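Chapter 7
Queues and Capacity in Visitor Attractions

After working through this chapter you should be able to:
define theoretical, operational and effective capacity for a ride;
calculate the expected wait from queue length and hourly throughput;
explain how a virtual queue moves waiting time from one part of a park to another;
identify the main causes of lost dispatches.

7.1 Introduction

A theme park sells admission to a fixed set of places and shows whose combined output is limited by the hour. The gate price is paid once, usually before arrival, and most of what the visitor does afterwards carries no further charge. Price therefore plays little part in sharing out the rides during the day. Time does that work. A visitor who wants the newest coaster pays for it in minutes, and those minutes are not available for the restaurants, the shops or the smaller rides.

Chapter 6 dealt with annual attendance and the design day. This chapter takes the design day as given and asks what happens inside the gate. The running case is Satier, a mid-sized park with a single entrance plaza, and its family coaster Cestuveck. The ride was opened in July as the centre of a new themed area and drew long queues from its first morning.

7.2 Three meanings of capacity

The word "capacity" is used loosely in trade writing, and figures from different sources often cannot be compared. Three terms are used in this book.

Theoretical capacity is the number of riders per hour if every train leaves on time with every seat filled. It depends on the number of seats and the dispatch interval, and on nothing else. Manufacturers normally quote this figure.

Operational capacity allows for the interval that staff can hold over a full shift. Loading is slower when riders have loose items to store, when restraints must be checked twice, or when a party has to be split between rows.

Effective capacity also allows for empty seats and stoppages. It is measured by counting riders over a complete operating day and dividing by the scheduled hours. For planning purposes it is the only one of the three that should be used to predict waits.

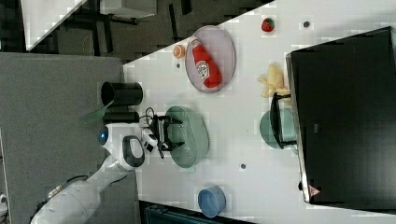

The gap between the first and third figures is often wide. A ride with a dispatch interval of 72 seconds makes 50 dispatches an hour; if the interval slips to 90 seconds the number falls to 40, a loss of one fifth. An observer on the platform would hardly notice the extra 18 seconds. The visitor at the back of the queue would.

7.3 The basic relation

If a queue is stable, the expected wait is the number of people in it divided by the rate at which they leave. With 351 people in line and an effective capacity of 702 riders per hour, the wait is half an hour. The relation holds whatever the shape of the queue, provided that nobody joins part way along and the rate stays constant.

Neither condition is fully met in practice. Most parks now run a second, priority line which merges with the main one near the platform. Suppose that 100 of each hour's seats go to priority riders. The main line then moves at 602 per hour, and the same 351 people wait 35 minutes. The posted time should be based on the lower rate. Rennie (Rory Rennie, in the reader that accompanies this course) calls the difference the merge penalty, and the term is kept here.

7.4 Virtual queues

A virtual queue gives the visitor a return time in place of a position in line. It adds no capacity. The ride still carries the same number of people, and the total of unmet demand at closing time is unchanged. What changes is where people stand while they wait.

This has effects elsewhere. Paths, seating and toilets that were sized on the assumption that a share of the crowd would be held in queue buildings must now take those people as well. At Satier the themed area around Cestuveck was planned for 140 people on the bridge at any one time. When the Likden booking system was introduced, the bridge became the narrowest point in the park, and a one-way route had to be marked out within the first week.

Return windows also need slack. If every slot is filled and the ride stops, holders of expired slots arrive together with those whose slots are current – the platform then faces a surge that it cannot clear for the rest of the afternoon. The MacLeish rule, used later in this chapter, holds back a fixed share of each hour's slots to absorb such returns.

7.5 Worked case: opening day

On its opening day Cestuveck carried 2514 riders. The following sections rebuild that figure from the dispatch log, beginning with the scheduled hours and then taking out stoppages, late dispatches and empty seats in turn. Readers should have the definitions in section 7.2 to hand, and should note at each step which of the three capacities is being changed.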